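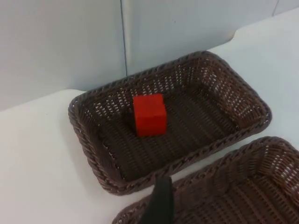 Moving a Block Between Two Baskets: Collecting Examples for a Learned Controller

Project report, Osbridge workshop
Students: Henrique Esteves, Hui-mei Ng
Supervisor: Catherine Sutherland
November 13, 2025

Print this page | E-mail this page

1. Aim

The aim of our project was to collect examples from which a robot arm can learn one small task: to take a red cube out of one basket and put it into the other. We did not write the movements by hand. A person guides the arm, the computer records, and the model is trained later on the recordings.

2. Setup

Both baskets are dark brown, woven, with a braided rim, and they stand on a white table. We chose the same style for both on purpose, so that the model must learn the position of the basket and cannot use its color. Two views are saved for each example, one from the wrist of the arm and one from a fixed camera. The wrist view is good for the last centimeters before the grasp, but it loses a part of the nearer basket. The fixed view shows both baskets complete.

3. Collection

We planned 300 examples and finished 227. Henrique guided the arm for most of them and Hui-mei checked the recordings. At the beginning one example took us around 60 seconds, and later it was faster. The start position of the cube was changed between examples.
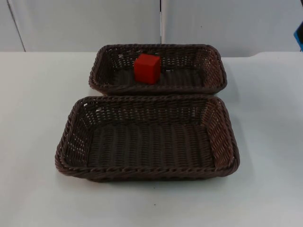
After each group of examples we compared the position of the baskets with a saved reference picture. In the first days we did not do this, and the baskets moved slowly toward the edge of the table – we noticed it only when we played the recordings one after another. These early examples were kept, but they are marked in the list.

4. Problems

The rim was the largest difficulty. When the finger came down too close to the wall, it touched the rim and pushed the whole basket. In total 76 examples contain such a contact. Shayne Cartwright advised us to keep them in a separate folder, and we did so. The second problem was the shadow on the dark floor of the basket, which makes the lower edge of the cube hard to see.

5. Next steps

We will record the missing examples in November and then train the first model with Ívar Kjærgaard.

This site uses cookies. By continuing to browse you accept our cookie policy.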